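Datasets > Books and Stage > Siqueira Memoir Index

Print this page | E-mail this page

Siqueira Memoir Index, version 4

README

A free table of memoirs and biographies of stage performers: clowns, conjurors, music-hall singers, prompters, wardrobe mistresses, the lot. If somebody stood on a stage (or just behind it) and a book was written about it, we want the book in here! It started as a reading list and got wonderfully out of hand.

What's in the table

One row for each edition. A reprint with a new introduction gets its own row, and so does a translation, which is how you can follow a book like Fasotov's "Nights at the Side Door" from its first printing to the shortened paperback (do read the long one if you can find it, the chapter on trained geese is a joy).

There are 11 columns. The ones people ask about:

title: as printed on the title page, never the jacket
subject: the performer the book is about
author: may be the same person, may be a ghost writer if the book admits to one
trade: clown, singer, dancer, magician, crew or mixed
told_by: self, family, colleague or outsider
ending: a short note on where the life story stops
reviews: pointers to newspaper and magazine notices, separated by semicolons

I am very fond of told_by. Sort by it and you see at once how differently a daughter and a rival remember the same bad first night.

How the rows were made

We read the books. Each row is filled in by one reader and checked by a second, and when they disagree the row stays in a file called unsettled.csv until they've talked it over. Review pointers were collected separately, mostly from bound volumes in the Heltport reading room. No review text is included, only where to find it.

Known gaps

Circus people are well covered and ballet is thin. Anything printed privately is a matter of luck. Dates in the Kudov series can't be trusted, as the publisher reset them with every printing, so those rows have "k" in the notes column. We'd love help with puppeteers!

Changes

Version 4 splits "variety" into singer and dancer and fixes the accents that went missing in December. Versions 6 and 7 are already being argued over (5 is only a tidy-up of spellings).

Use

Copy it, print it, teach with it, build something odd with it. Please keep the readers' initials in the last column, and tell us when you find a mistake.
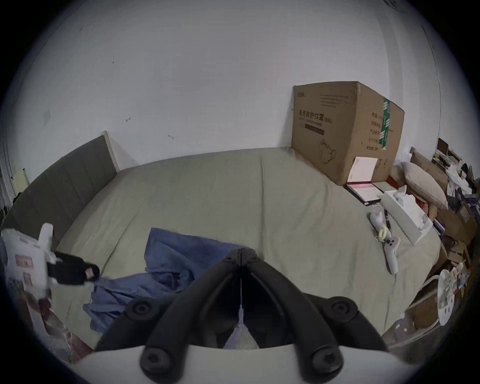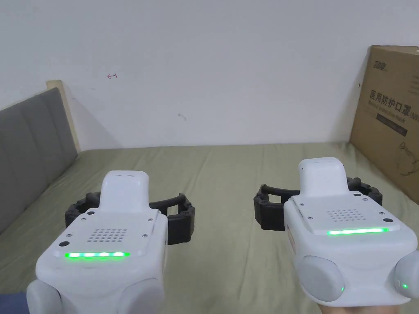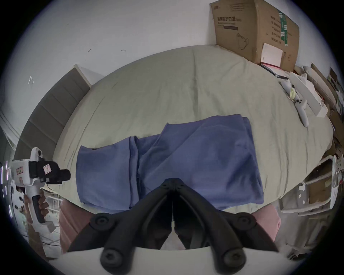

Tarcísio Rocha writes that the trade column should allow two values, as plenty of his favourite clowns were singers first and their memoirs spend half their pages on the songs. He would also like the ending notes moved to a separate file, having had one life story spoiled for him already.

Related items

Fasotov editions: a checklist
Kudov series, notes on dating
Heltport reading room: periodicals list
How to send us a row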